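Library > Craft and Making > Bookbinding at the Kitchen Table > Chapter 3

Chapter 3
Keeping Things Still

I ruined my first book with a wobble. The folding had gone well, the sewing was decent, and then I leant over to trim the boards and the whole stack slid sideways under the knife. If you've come straight from Chapter 2 with a neat pile of folded sections, please don't pick up a blade yet! Read this first, and have a look at how your table is set up.

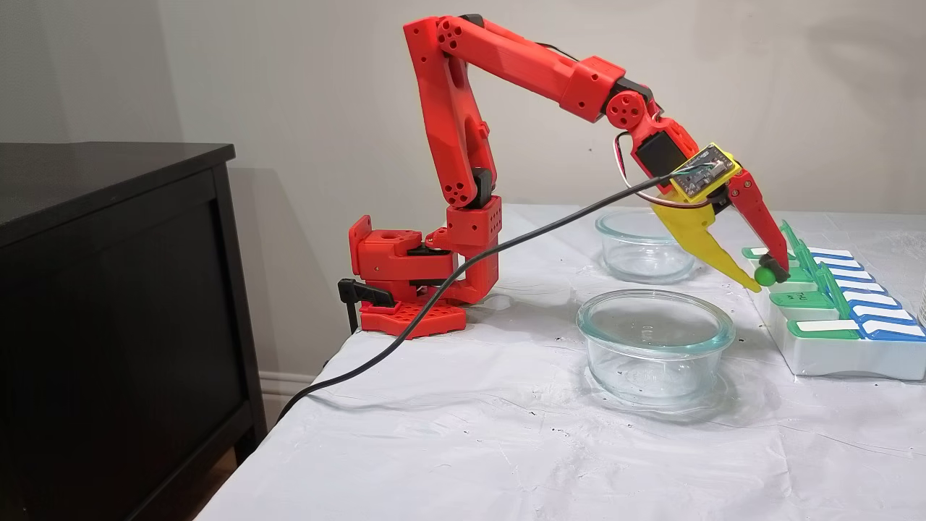
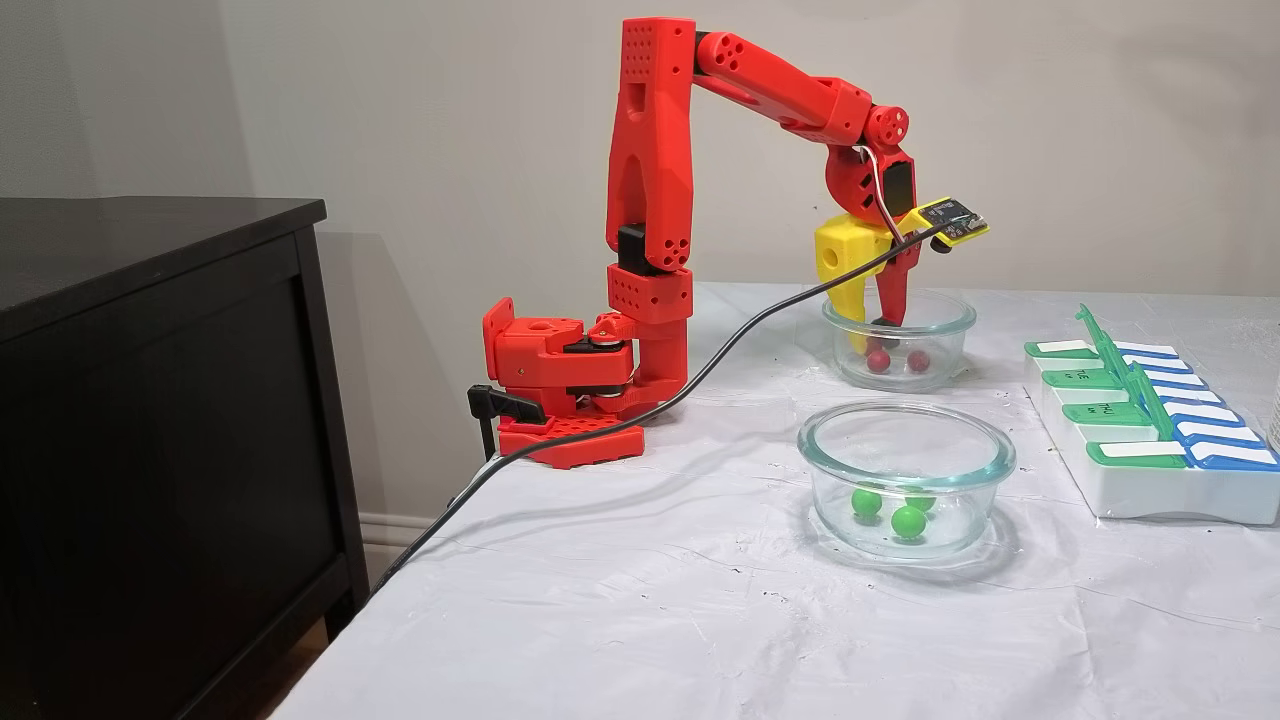

Bookbinding is mostly waiting, pressing and holding, and most of the trouble beginners have comes from the holding. Paper is slippery stuff. A pile of it feels solid until you push on one corner, and then every sheet goes its own way. You can lean on it with your spare hand, of course (I did for years), but that hand gets tired and it's usually in the way of the knife. A clamp over the edge of the table does the job better, like the black one at the base of the red arm in both pictures, and it leaves the rest of the top clear for your work. Put yours near one side, too, so you aren't reaching across it every time you want the glue.

You don't need anything fancy. My own two clamps came out of a box of odds and ends at Tasine market, and the jaws were so rusty that I had to spend an evening on them with wire wool. Check that they open wider than your table is thick, and do measure the table, edge included, as a lot of kitchen tables have a lip underneath that you only find once you've got home. Then glue a scrap of card or thin cork to each jaw. Bare metal leaves a dent in board that no amount of pressing will take out again.

How tight is tight enough? Tighten until the work stops moving when you push it with one finger, then give the screw a little more and leave it alone. I'm heavy-handed by nature, and Floor Willems, who taught me, used to come round behind me loosening everything I'd done up. She was right as well. An over-tightened stack bows up in the middle, and the spine you glue in that state will spring out of shape when you let it go.

Now for the table itself. Cover it. Paste travels, and it finds its way on to your sleeve and from there to the front cover. I like plain newsprint because I can bin each sheet as it gets mucky, though Rosângela Queiroz swears by a wipeable sheet and she binds a good deal faster than I do. If you use a wipeable sheet, pull it flat and tuck it under before you put your clamp on. A crease under your boards will print itself into the cover as faithfully as any stamp.

Weights come into it too, and we'll use them all through this chapter. Half bricks wrapped in cloth are lovely. So are old flat irons, if you can find any that haven't been turned into doorstops. Whatever you choose, put a board between the weight and the book, and make it bigger than the book on every side.

For the first exercise you'll need a stack of 15 folded sections, a clamp, two boards and one wrapped weight. Knock the sections up square, spine first and then the head, and slip them between the boards so that the spine just peeps out. Clamp one end. Put the weight on the other. Then walk away and make a cup of tea, and when you come back run your thumb down the spine. If you can feel a step anywhere, take it all apart and knock it up again, however annoying that is. I still have to do mine over again on cold mornings in February, when my fingers are slow and the paper seems to know it.

Once you can get a flat spine three times in a row, go on to 3.1 and mix your paste.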